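Tallar Community Pantry: Frequently Asked Questions

Last updated 01/01/2024

Who can use the pantry?

Anyone living in the Tallar area, including students, pensioners and people on temporary visas. You do not need a concession card or a referral, and we don't ask about your income. If you live outside the area and can't get to a service closer to home, come in once and we'll help you find one.

What do I need to bring on my first visit?

Something with your name on it and something with your address on it. A power bill, a lease or a letter from a government office will do. If you are couch surfing or sleeping rough, tell whoever is on the front desk and they will skip the address part of the form. Bring your own bags if you have them.

How does the points system work?

Each household gets 30 points a visit, however many people are in it. Fresh fruit and veg, bread and anything marked with a green sticker cost no points. Tinned food, pasta, rice and cereal are one or two points each. Meat, cheese and nappies cost more. Points don't carry over to your next visit.

Households of 5 or more can ask for a second visit in the same week. It has to be on a different day.

Is there a fee?

No. There is a tin by the door for people who want to put something in it. Staff don't watch the tin and it makes no difference to what you can take.

Can someone else pick up for me?

Yes. Fill in the pickup form with their name and ours will be the only copy. They need to show ID each time. You can list two people on the form and change them whenever you like. Forms are at the desk, or Hanan Srour can post one to you.

Can you deliver?

Only within Tallar and only to people who can't leave home. We have one van and it is usually full. Ring the office and ask for Benjamín Ojeda, who does the delivery run and keeps the waiting list. If you're on the list, please let us know if you go into hospital or move, so the spot can go to the next person.

Do you have halal, vegetarian or gluten-free food?

Vegetarian, always. Halal meat most weeks, in the second freezer with its own label. Gluten-free depends on what has been donated – pasta turns up often, bread hardly ever. If you have coeliac disease, mention it on your form and we'll hold things back for you when they come in.

What about food that is past its date?

We never put out anything past its use-by date. Best-before dates are different. A tin of tomatoes or a packet of biscuits can be fine for a good while after its best-before, and we do put those out, on the shelf nearest the window. Take them or leave them as you prefer. Dented tins are all right if the dent is shallow and away from the seam. Swollen or rusty tins go in the bin.
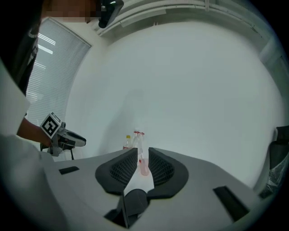

Eggs, milk and yoghurt are kept in the fridge behind the desk, so you need to ask for them. The same goes for baby formula, which we only give out in sealed tins.

What can I donate?

Long-life milk, tinned fish, cooking oil, rice, tea, instant coffee, school snacks, toothpaste, shampoo and pads. Oil in 500 mL bottles is easier for us to give out than the big drums. We also take home-grown fruit and veg if it has been picked in the last day or two.

We can't take home-cooked meals, home-bottled preserves, opened packets, alcohol or medicine of any kind, including vitamins.

Where do I drop donations off?

At the side door on Nwankwo Lane during opening hours. Please don't leave bags outside when we're closed. Possums get into them and we end up throwing the lot out.

Can my workplace or school run a food drive?

Yes, and we can lend you tubs. Give us a fortnight's notice so we can clear some space. May is our busiest month for drives, so get in early if you want tubs then. If you expect more than 500 items, we'll ask you to sort them by type before they arrive.

Are cash donations tax deductible?

Donations of two dollars or more are deductible and we'll email a receipt. The tin by the door doesn't come with receipts, so use a bank transfer if you need one.

How do you look after my information?

Your form stays in a locked cabinet and we use visit numbers, without names, for our grant reports. You can ask to see your form or have it destroyed.

Who do I talk to if I have a complaint?

Start with Hanan Srour at the office. If it's about Hanan, or you'd like it in writing, put a letter in the box beside the notice board and you'll get a written reply.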